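Rokine 600 Wall Storage System for Home Offices

Frameless cabinetry, made to order

The Rokine 600 is a modular wall storage system for home offices, studies and small workrooms. It consists of base cabinets, wall cabinets, open shelf units and a desk section that mount to a common steel rail. The system takes its name from the standard module width of 600 mm. Filler panels are cut to suit walls that do not divide evenly into modules.

Carcass construction

Cabinet sides, tops and bottoms are 18 mm birch plywood with a clear lacquer finish. Backs are 9 mm plywood, set in a groove and glued on all four sides. Joints are doweled and glued at the factory, and cabinets ship assembled. The desk section ships flat and is joined on site with four bolts and a hex key.

Exposed edges are lacquered and left visible. Customers who prefer a matching solid edge can order a 5 mm lipping in oak or ash. Lipping adds to the lead time and must be specified with the original order, as it cannot be applied after finishing.

Doors and drawers

Doors are available in two patterns: flat panel (Rudus) and framed panel (Rautiainen). Both use the same hinge drilling, so doors can be exchanged later without replacing the carcass. Hinges are soft-close with a 110-degree opening and adjust in three directions.

File drawers run on full-extension slides and accept letter or legal hanging folders. Letter folders hang side to side. Legal folders hang front to back on a removable crossbar, supplied with each file drawer. An interlock allows one file drawer per cabinet to open at a time. Do not remove the interlock on units that are not fixed to the wall.

Desk section

The work surface is 1,000 mm wide in the single version and spans two base cabinets. A double version is available for shared rooms and requires a center support leg. Surface height is fixed at 735 mm. A cable slot runs the full length of the rear edge and is closed with a brush strip. Power strips fit in the tray below the slot; the tray drops at the front for access and is held by two thumbscrews.

Cable access holes in cabinet backs are 60 mm in diameter and come with a cap. Mark their positions on the order drawing. Holes can be added on site with a standard hole saw, but the cut edge must be sealed with lacquer before the cap is fitted.

Printer cabinet

The printer cabinet has a pull-out shelf and a vented back. Check the depth of the printer with its paper tray open before ordering. The shelf locks at full extension and at the closed position.
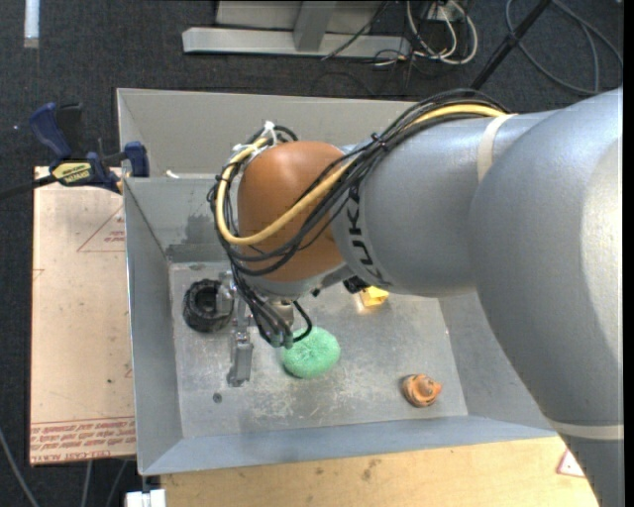
A cable run to a pull-out shelf has to allow for travel. The cable should be long enough to reach the shelf at full extension, with slack that folds back without pinching when the shelf closes. In the printer cabinet, leave a single loop behind the shelf and fix it to the cabinet side with the supplied clip. Do not staple cables to the shelf.

Finishes

Door and drawer fronts are offered in natural oak, natural ash, and painted. Painted fronts are sprayed on both faces. The color card was prepared by Rosine Rey and includes Clorkau, a muted green that replaces the earlier sage. Fronts in the earlier sage can still be matched from a sample. Slight variation between wood batches is normal, and fronts for one room should be ordered together.

Installation

The mounting rail must be fixed to studs or to solid masonry. Allow 2 mm between adjacent cabinets for alignment. Finished floor level should be checked along the whole wall before the rail is marked out, and base cabinets leveled from the highest point.

Ordering

Orders are made from a dimensioned drawing, which Pascal Maillard checks and returns for signature. Changes after signature are treated as a new order. The reference number for replacement parts is printed on a label inside the left side panel of each cabinet.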